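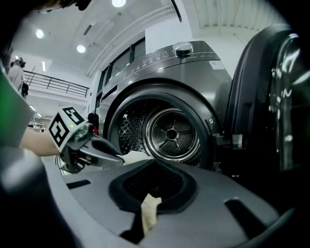

Inicio | Incidencias | Pinzas | Cámaras | Base de conocimiento | Acceder

Pinza de mano Rinby: pérdida de seguimiento al trabajar en el tambor
2018-03-26 - abierta por Subira Mussa

Equipo: pinza Rinby con cubo de marcadores, controlador Sotus, cámara de muñeca gran angular y cámara de cabeza. Tarea: vaciar la lavadora-secadora y pasar la ropa al cesto.

Síntoma: al meter las mordazas por la boca del tambor, la pose de la pinza salta o se congela. La apertura de mordazas se sigue registrando bien. Con la pinza Rashidi, mismo controlador y misma tarea, el fallo no aparece.

Mwanahawa Okoth:
¿Qué exposición lleva la cámara de cabeza? ¿Y el firmware es el mismo en las dos pinzas?

Subira Mussa:
Firmware idéntico. Exposición automática. El indicador verde sigue encendido durante el fallo, así que descarto la alimentación. Adjunto vista desde la cabeza.

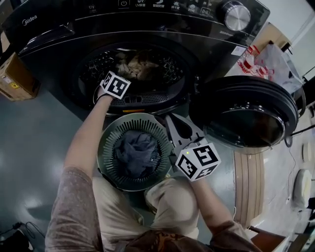

Adjunto 2. Vista de cabeza: pinza en la mano derecha, segundo cubo en la izquierda, dentro de la boca del tambor.

Mwanahawa Okoth:
Hay dos cubos en la vista. Comprobad que no compartan identificadores. Si el controlador recibe dos poses para el mismo cuerpo, se queda con la última y salta.

Erick Makokha:
Revisado. Los identificadores son distintos, pero el perfil de la Rinby tenía cargada la geometría del cubo de la Rashidi, que es 5 mm más ancho. Con dos caras visibles el error se promedia; con una sola, el filtro rechaza la pose. Corregido el perfil, 20 ciclos de prueba:
- fuera del tambor: sin saltos
- en la boca: sin saltos
- mordazas al fondo, muñeca girada 90 grados: dos congelaciones

Octavian Surdu:
Lo que queda es oclusión. Fijad la exposición - el acero del tambor engaña a la automática - y subid la espera del filtro a 1000 ms. En Grondport usamos ese valor desde noviembre con las dos pinzas.

Subira Mussa:
Aplicado. Una congelación en otros 20 ciclos, recuperada sin reiniciar. Para prendas pequeñas sigo prefiriendo la Rinby; la Rashidi engancha peor la tela fina.

Estado: resuelta parcialmente. Pendiente: repetir con el cubo adelantado en el soporte. Asignada a Tatu Mfaume.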